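# How do you keep a driver and hex key drawer from turning into a pile?

I've got a red tool chest in the garage and most of it is fine, but one drawer beats me every time. Screwdrivers, hex keys, bits, all in together. The one above it says "Cutting Tools" on a paper label and I'm pretty good about that one (labels work on me, I guess!). I don't want to spend a ton. I looked at the Landholm foam kits and they want $200 for a set, no thanks.
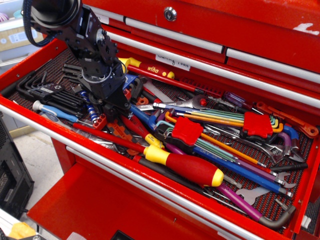 *Last edited November 7, 2014*

The liner stops stuff sliding but it doesn't stop me from just dropping things in. Do I go with rails, trays, foam? And do the hex keys stay in their plastic holders or not?

## Answer 1

Keep the holders!! I took mine out once and spent the whole of February looking for one key. The colored sets are easy, you learn that green is the one you want and you grab it. Lay them down the right side, all facing one way, and leave them alone.

For the screwdrivers I'd put the big red and yellow ones in first, before anything small, and let those decide where the rest goes.

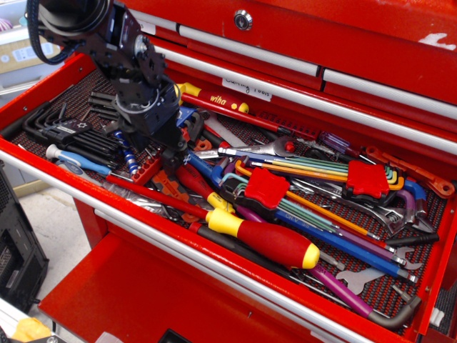

After that it's just little bins for the bits. I use Mokon trays, the shallow ones, 3 of them across the front, and they cost me less than lunch. Mine slid a bit until I stuck a dab of putty under each corner.

## Answer 2

get a label maker

## Answer 3

I'd split it up before buying anything. You have two more drawers' worth of stuff in there, I bet. Pull it all out on a towel, hex keys in one heap, drivers in another, and see what you reach for. I did this with my Bednarek chest and ended up with 17 screwdrivers I never touch, so they went in a box on the shelf.
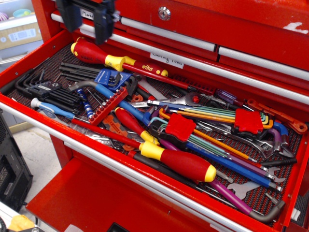
Then write a label for the drawer itself, same as you did for the cutting tools. As for foam, I cut my own from a plain Astis sheet with a bread knife. Ugly, but it's held up fine. Trace the handles a little fat or you'll never get your fingers in.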